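Covering a Work Table for Round and Standing Objects
Student project report
Roxana Preda and Darius Nedelcu
Supervisor: Cornel Ghiță

1. Purpose of the project

The bare top of the long table in the Ivdale room was too shiny and too slippery for sorting exercises. Balls rolled to the floor, and under the ceiling lights it was difficult to see the edge of a light object. Our task was to choose a covering and to propose how it should be fixed.

2. Materials

We compared a gray covering from Sandu and a brown one from Vitdale. Both were cut to the same size. The budget was 100 lei, and we spent 73, including tape.

For the objects we took things which are easy to buy: yellow tennis balls and drink cans. The balls show if the surface is level, and the cans show if it is flat enough for a narrow bottom.

3. Work on the table

First we cleaned the top and let it dry overnight. Then we laid each covering for one week – the gray one first – and wrote down our remarks every day. On the gray covering small dirt was visible very quickly. The brown one is matte and gives little reflection, therefore we preferred it.

The weak point is the flatness. A shallow wrinkle runs diagonally toward the front edge, where the covering also rises a little over a small post. The can stands upright on the left side, and the tennis balls lie in the upper and right parts of the table.
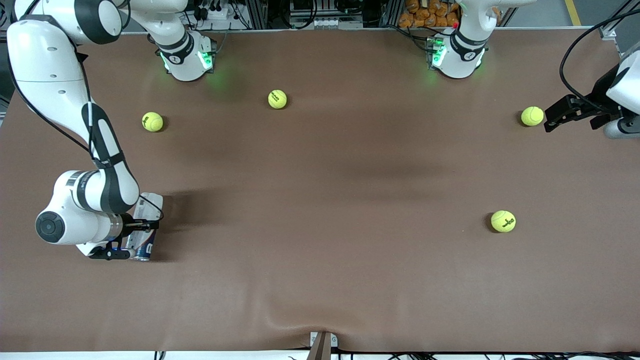
4. Conclusions and further work

We recommend the brown covering. It should be stretched from the back to the front by two persons, and a notch should be cut for the post. Luminița Bratu suggested a low border for the balls. We did not have time to build it, and we leave it for the November group.

Contact: Roxana Preda, room 3 | © 2025 | Back to top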